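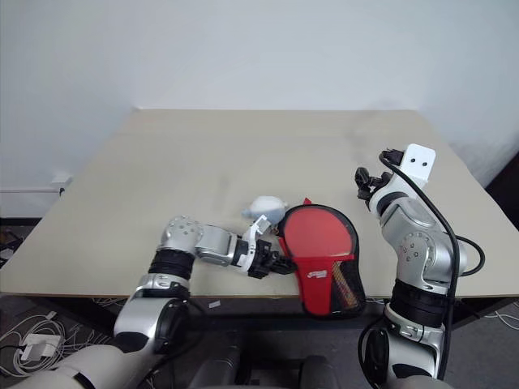
Westley Community Hall
Quarterly Safety Inspection Checklist with Comments
Date of inspection: Thursday, March 29, 2018
Areas covered: main hall, kitchen, east corridor, storage, parking lot
Ratings used: S (satisfactory), N (needs attention), U (unsatisfactory, area to be closed until corrected)

Section 1. Exits and Corridors

1.1 Exit doors open fully from the inside without a key. S
1.2 Exit signs lit and readable from the far end of the room. N
Comment: The sign over the Cotano Street door flickers. Lamp to be replaced.
1.3 Corridors clear to full width. N
Comment: Stacked chairs were found along the east corridor at the time of inspection. They were moved to storage the same day. Groups using the hall are reminded that chairs may not be left in the corridor overnight.
1.4 Emergency lighting operates on test. S
1.5 Evacuation plan posted at each exit. S
Comment: The plan at the kitchen door still shows the old ramp. It remains usable, but a corrected copy should be posted at the next printing.

Section 2. Fire Equipment

2.1 Extinguishers mounted, charged, and tagged. N
Comment: All 11 units are in place and charged. The tag on unit 4 is torn and the service month cannot be read. Tanguy Fire Service has been asked to issue a new one.
2.2 Pull stations unobstructed. S
2.3 Smoke detectors tested. S
2.4 Kitchen hood and filters clean. N
Comment: Grease on the rear filter. Cleaning is required before the next catered event.

Section 3. Electrical

3.1 Panel closed, labeled, and accessible. S
Comment: Circuit 10 is labeled in pencil. Permanent label requested.
3.2 Outlet covers intact. U
Comment: Cracked cover behind the stage, left side. The circuit has been switched off and the stage is closed to all users until the cover is replaced.
3.3 No extension cords in permanent use. S

Section 4. Floors, Stairs, and Grounds

4.1 Floors free of trip hazards. S
4.2 Stair treads and handrails secure. N
Comment: The lower bracket of the basement handrail is loose. Tighten and recheck within three days.
4.3 Parking lot lighting. S
4.4 Walkways level and drained. N
Comment: Water collects at the foot of the north steps after rain. This item is carried over from the previous inspection. A quote from Lirnora Paving is on file and awaits approval.

Section 5. First Aid

5.1 Kit stocked and within date. N
Comment: Burn dressings have expired. Bandages are low.
5.2 Incident log present and up to date. S

Items rated N or U must be signed off in the maintenance book when completed. Copies of this checklist are kept in the hall office and may be viewed on request during office hours.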